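机器人工作单元的采购与预算
第四讲讲义:夹爪、桌子,以及报价单上没有的那些东西
2025年3月修订。讲课:Ingegerd Bråten;练习课:Nahom Asfaw

上一讲结束时留了一个问题:一套双夹爪的抓取工位要多少钱。收上来的答案里,最便宜的和最贵的之间差出了一辆小汽车。两份答案算的都是同一份报价单,加法也都没错。今天的课基本上就是解释这辆小汽车是怎么来的。

没赶上前三讲的同学,需要知道的只有一件事:本课程里的“设备”指从插座到夹爪指尖的全部东西,包括桌子,包括桌子底下的线。后勤部门对“设备”另有定义,期末考核以本课程为准,报销以后勤为准。

一、先写任务,再看目录

采购流程的第一步是写任务说明。多数人的第一步是打开供应商目录,翻到最贵的那一页,然后倒推出一个需要它的任务。这种做法有个体面的名字,叫“面向未来”。

任务说明不用长,半页纸够了,但要回答下面这些问题:

抓什么。写具体物品,不写类别。“日用品”三个字在供应商耳朵里等于“方块”,他们的演示视频里也确实全是方块。
物品是硬的、软的,还是外面软里面碎的。
放到哪里去。托盘、纸箱、袋子,这三样对夹爪张开幅度的要求完全不同。
坏了一件,谁心疼,心疼多少钱。
谁来操作,操作的人是坐着还是站着,手举多久。

最后一条常常被删掉,理由是“显得不专业”。手持夹爪由人拿着做动作,夹爪的重量就是人的手腕的事。去年有一组同学在重量一栏写了“可接受”,供应商报来的东西也确实可接受,前提是每次只举一小会儿。

关于第一条再多说几句。零食包装是一类很好的测试物:便宜,哪里都有,形状没有一次是一样的,捏过以后又是另一个形状。塑料膜反光,里面的东西会跑,封口一折就变厚。如果一副夹爪对付得了一包零食,它对付供应商样品箱里的铝块大概不会有问题。反过来推就要吃亏,我们吃过。

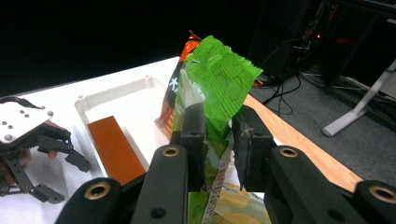
二、把报价单拆开

以下用一份真实形状的报价单来讲。卖夹爪的是 Baro,经销商是 Dudau,桌子和支架来自 Isaksson,软件授权由 Gurkex 提供。四家公司,四种付款条件,四种对“含运费”的理解。

报价单第一行写着:双指夹爪,单价 3,400 欧元。全班的目光都停在这一行上,有的同学就再也没有往下走。

第二行是指尖垫块,标注“选配”。请记住一个翻译规则:报价单上的“选配”,中文意思是“你会买的”。夹爪不带垫块当然也能开合,就像没有轮胎的车也能点火。垫块是直接碰到物品的部分,磨损在这里,打滑在这里,换得最勤的也是这里。指节、连杆和金属嵌件可以用很久,垫块不行。所以垫块应当从第一天起就当成耗材来列,放进运行费,别放进设备费。放错了栏目,第二年财务会问你为什么又买了一套夹爪,你解释说只是垫块,财务说可是科目写的是夹爪,这样来回几封邮件,垫块已经磨平了。

第三行是线缆,写着“标准长度”。标准长度是供应商那张桌子的标准。本校的桌子和墙上插座之间隔着一段地毯,每个实验室隔的还都不一样。量一下。拿卷尺量,沿着线真正要走的路量,要算上绕过桌腿和支架脚的那几段,再加上设备来回移动时需要的余量。量出来的数字写进询价单,供应商就得照着报。

线缆还有一笔隐藏的账。线落在地上,迟早有人从上面走过去,于是又需要线槽、扎带、过线板。这些东西单价都很低,低到没有人愿意为它们走一次采购流程,结果就一直没有买。建议在第一份订单里一并写上,跟在大件后面混进去。审批的人看到夹爪的价格以后,对扎带的价格是没有感觉的。

第四行是安装板和转接件。板上的孔位要和夹爪的孔位对得上,这句话听着像废话,Hjørdis Lundgren 老师的工作台抽屉里有整整一抽屉可以证明它不是。要求供应商提供图纸,要求图纸上标孔距,要求图纸的版本号和订单上的版本号一致。三条少一条,你就会为抽屉添一件藏品。

第五行是安装调试,按天计费。按天计费本身没问题,问题是哪一天算一天。Dudau 的条款里,工程师出门算开始,到家算结束,中间堵车也算技术服务。可以谈,谈之前先把桌子摆好、电接好、网络权限申请好。工程师到了以后坐在那里等你的网络权限,是整个项目里单价最高的一段安静时光。

第六行是培训。通常写“一次”。要问清楚一次是多少人、能不能录像、讲的人是不是装机器的那个人。

报价单到此为止。下面是没有写的。

三、报价单上没有的

桌子。很多人以为桌子已经有了。确实有,在开会用。抓取工位的桌子要看三件事:高度、台面颜色、晃不晃。台面颜色影响相机,浅色台面上深色的夹爪很清楚,浅色的包装就未必。想省钱可以不买新桌子,在旧桌上铺一块白板,效果过得去,前提是你把它固定住。没固定的白板会一点一点地往桌边走,操作的人谁也没注意,直到数据里的桌子和上周的桌子不在同一个地方。

支架。支架脚要占地,占的往往是人站的地方。画平面图的时候把支架脚画出来,别只画一根竖线。

灯。房间的顶灯是给人看书用的。包装上一反光,画面里就是一块白。灯的钱不多,但要预留位置和插座,插座又回到上面那段线缆。

托盘、纸箱、袋子。这些统称“场景道具”,在预算里连名字都没有,通常由某位博士生从家里带。请给它们一行。哪怕金额小得可笑也要有一行,以后有东西坏了可以从这里出钱,博士生也能把自己家的饭盒拿回去。

测试物品本身。零食、饮料、袋装的这个那个,一个学期下来是一笔像样的数目。Fenna Mertens 在练习课上问过,能不能把食品发票报进设备费。答案是能,要在发票后面附一张说明,写“抓取测试样品,不供食用”。写完就别吃了。

人的时间。这是最大的一项,也是最容易填零的一项。课程用的基准工位从拆箱到第一次稳定采集,记了 140 个工时。这个数字里有装配,有标定,有找一颗掉进地毯的螺丝,也有三次对同一份说明书的不同解读。如果你的预算表里人工是零,那么这 140 小时会从别的地方出来,通常是从某个人的论文里。

四、数量:买几套

单套的价格弄清楚以后,下一个问题是买几套。常见的做法有两种。

第一种是先买一套试试。优点是便宜,缺点是坏了就停工。夹爪送修期间,桌子、灯、相机和人都在,就缺它。你会非常清楚地看到一件设备的停工成本是怎么由其他所有设备来支付的。

第二种是一次买够,再加一套备用。Hubert Wieser 替我们审过几年预算,他对“备用”两个字的态度是一律划掉,然后在旁边写一个问号。后来大家学会了写“轮换件”。轮换件意味着它也在用,只是今天轮到它休息。这个词 Hubert 放过了,他自己后来也在用。

课程的建议配置是 4 副夹爪,组成两个双手工位,再加一套轮换用的指尖垫块。夹爪之间可以互换,前提是同一批次、同一版本。分两次买的话,请在第二次订单里写明“与上一批次互换”,并且要求对方书面确认。口头确认过的东西都在刚才说的那个抽屉里。

双手工位要比两个单手工位多想一步。两副夹爪会同时伸进同一块地方,线缆也会。中间放一个托盘,托盘的边沿高一点,手指就要抬高一点,连杆就有可能碰到旁边的东西。托盘和夹爪要一起选,最少要拿尺子比一下。去年有一组把托盘放到最后才买,选了一个边很高的,理由是“看起来结实”,之后整个学期的夹爪都像是在翻墙。

五、交货期

Baro 给的交货期是 14 周。先弄清楚从哪天起算:下单、付款、收到预付款、还是“技术澄清完成之后”。最后这个说法最值得警惕,因为技术澄清什么时候完成由对方宣布。

排计划的时候,从你真正要用的那天往回推:

用的那天往前,留出装配和标定。
再往前,留出到货验收和可能的退换。
再往前,14 周。
再往前,校内审批。审批要多久,问一位刚办完的人,别看网页上写的。
再往前,询价和比价,至少三家。有些零件全世界就一家在卖,也得有三份报价,这时候需要写一份“唯一供应商说明”,模板在课程网盘里,写得很悲壮,照抄即可。

推完以后,多数同学会发现应该在入学之前下单。这是正常结果,不用重算。可行的办法是把订单拆成两段:交货期长的先走,线缆、桌子、灯和道具后走。拆单要小心采购门槛,有意拆到门槛以下叫规避,因为交货期不同而分批叫计划。两者的区别在于文件里有没有写明理由,所以请写明理由。

六、验收

货到了,箱子漂亮,泡沫严丝合缝,大家都想签字。先别签。

供应商的验收流程通常是:通电,张开,合拢,再张开,签字。这个流程能证明夹爪会开合,而这一点它在报价单上就已经承诺过了。你要用自己的任务来验收,用任务说明里写的那些物品,在你的桌子上,由真正要操作的人来做。

验收项目至少写这些:

夹住软包装,提起,保持,放下。看包装,也看垫块。
夹住袋口,把袋子拉开或合上。薄膜很滑,垫块两面要贴得住。
把物品放进已经装了东西的袋子里。
连续重复,直到操作的人说手酸,记下时间。
换一次垫块,记下用了哪把工具、花了多久。如果那把工具不在箱子里,当场要。

每一条写明通过的标准。“抓取效果良好”不能算标准,那是句祝福。可以写“提起后物品不滑落”“包装不出现新的破口”,有就是有,没有就是没有,供应商也省得跟你讨论什么叫良好。

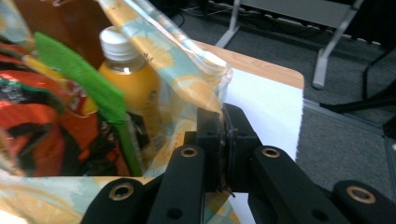

耗材预算最难估的一项是包装的损耗,原因是大家都只盯着夹爪的寿命。样品坏得比夹爪快得多。夹爪合在塑料袋边上,两块垫块把一小团折起来的塑料捏在中间,那一团已经发暗发皱,下面还挂着些碎边。袋子还是能装东西的,里面那瓶橙黄色的液体和皱巴巴的零食包装都好好待着,可是如果你的验收标准写的是“包装完好”,这个袋口够双方律师吃一顿午饭。预算上的处理办法是给样品分级:新的用于验收和正式采集,用旧的拿去练手,彻底没形的扔掉。每一级各列一行,单价写同一个,数量不同。胶带也归到这一栏。有的包装封口上要贴一道彩色胶带,绿的在白桌面上很显眼,找起来方便,只是贴过胶带的封口比原来厚一层,夹持手感就变了,采集记录里要注明贴没贴。胶带一卷没多少钱,补采一批数据很贵。

液体单独说一句。带螺旋盖的瓶子进工位之前,先由人拧紧。电子设备的保修条款里关于液体的那一段,四家供应商写得出奇一致,是他们唯一达成共识的地方。

七、三年总账

设备的价格是买的那天付的,设备的成本是后来慢慢付的。做三年总账的时候,用下面的框架,每一行都要有数字,实在是零就写零,并写上为什么是零。

一次性支出:
夹爪,4 副,单价 3,400 欧元,合计 13,600 欧元。
安装板和转接件。
线缆、线槽、扎带。
桌子、支架、灯。
安装调试和培训。
装配工时,每个工位按 140 小时计,按本单位的人工费率折算。

每年支出:
指尖垫块。
测试样品、胶带、托盘和袋子。
软件授权。Gurkex 按年收费,第一年有折扣,请按第二年的价格做三年的账。
标定和小修的工时。
送修运费。保修期内的送修,去程由谁付,回程由谁付,看条款。有的写着“免费维修”,免费的是维修。

残值:写零。每年都有人在这里填一个乐观的数字,理由是“可以转给别的课题组”。可以转,别的课题组也很高兴,但他们不付钱。

算完以后,夹爪这一行在三年总账里占的比例,和它在大家脑子里占的比例,通常相差很远。开头说的那辆小汽车就在这中间。

八、关于砍预算

预算交上去以后总要被砍。事先想好被砍的顺序,比事后争吵省力。

可以砍的:桌子的新旧,支架的品牌,培训的第二次,外观件,任何名字里带“智能”的附件。
可以推迟的:第二个工位。先建一个,桌子和电源的位置留好。
砍了会后悔的:垫块,轮换件,线缆余量,安装工时。
砍了当天就会后悔的:急停。急停不在砍价范围内,也请不要把它写成“选配”,原因见第二节的翻译规则。

还有一种砍法叫“统一下调一成”。遇到这种情况,请不要把每一行都乘以零点九交回去。零点九副夹爪买不到。正确做法是取消完整的一行,写明取消以后哪个任务不能做,让做决定的人看到自己决定了什么。效果不一定好,记录会很清楚。

九、常见错误(摘自往届作业)

把运费写进了“其他”,然后把“其他”设为零。
三份报价来自三家经销商,三家经销商代理的是同一个产品,含税方式各不相同,结论是“第二家最便宜”。
任务说明写抓取鸡蛋,样品预算里没有鸡蛋。
计划表里验收和暑假是同一段时间,负责验收的人写的是导师。
平面图上两个工位背靠背,中间没有给人走的路,附注“操作员可从侧面进入”。侧面是墙。
夹爪的电源插头是别国制式。转换头已列入预算,数量一个,工位两个。
在风险一栏写“无”。

最后这条直接退回重写。

十、本周作业

两人一组,选一个抓取任务,提交以下文件:

任务说明,半页。
一份改写过的报价单,把“选配”逐条标成“要买”或“不买”,每条一句话理由。
三年总账,用第七节的框架。
验收清单,不少于五条,每条能由一个没上过这门课的人判断通过与否。
平面图,手画可以,支架脚和线缆走向要画出来。

样品可以到 Nahom 那里领,登记后带走,用完带回。标着“不供食用”的那一箱上学期少了几件,登记表上的用途一栏都填着“破坏性测试”,这一栏本学期改为必须附结果。

练习课上先讲第二节的报价单,请自带卷尺。下一讲的内容是租赁和二手设备,阅读材料是 Dudau 的标准租赁合同,重点看第四条和附录里字最小的那一页。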